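Edgardo Rivera planted the apple tree the week his daughter was born, on the theory that they would grow up together. By the time Selma was five she could ride a bike and lie to a dentist. The tree had produced a wasp nest.

"It needs a friend," said Prasanna Begum over the fence. "Apples don't pollinate themselves."

Edgardo had read 300 pages on pruning and somehow missed this. He drove to Dururcombe and came home with a second sapling, which Selma named Brorby and fed half a cheese sandwich.

"Trees don't eat cheese," he told her.

"You don't know what he likes."

She visited Brorby every morning before kindergarten. She told him the news, most of it about a boy named Bujar who had thrown up on the bus. Edgardo, who had a chart, a soil meter and a subscription, watched from the kitchen window with his coffee.

Two springs later both trees bloomed in the same week. By November the old one had given them a bucket of fruit — and Brorby, against everything in the chart, a bucket and a half.

"It's the cheese," said Selma, and went in to make him another sandwich.
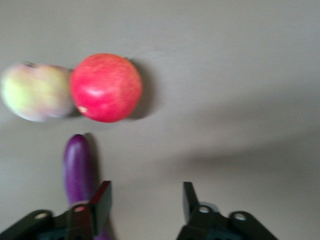
Edgardo waited until she was inside, then crossed the chart out and wrote "cheddar" in the margin, very small.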